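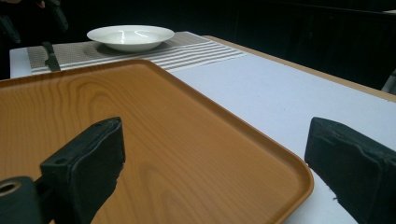 Budget stuff, quick one before the Tuesday call.

So we have money for 3 more hand-held grippers. I asked for five. Fine. Vasilică Căpraru says buy the Zunix ones again, we know them, we have the mounts, done. I want to at least price Berrada first. Their fingers are cheaper to swap and the pads are what we go through fastest. Ours look pretty worn already and we have a whole month of table setting tasks left on the plan.

What I have so far:

Grippers, 3 of them. Quote pending, both places.
Spare finger pads, 70 dollars a set from Brisska. Need 2 sets minumum, I'd rather have more.
Table props. Trays, bowls, placemats, knives. I put down 300 for the lot and Tavion Zamora thinks thats high. It isn't. A tray with a raised rim and a round corner is a pain to pick up, and I want different sizes, different finishes, not the same orange wood-grain one in every session.
Lighting. Nothing budgeted. Forgot it completely last time too. Two decent lamps would do for now.

Not buying: another arm. Love the idea. But it eats the whole year and then it sits in Drerwood waiting on a table to bolt it to. Hand-held first, get the hours in, argue about arms in January.

Also shipping. Add shipping!! Last order I left it off and had to go back and ask, very embarassing.

If anyone has run the Berrada fingers for more than a few weeks, leave a comment. Mostly want to know about the pads.

Share 2
3 comments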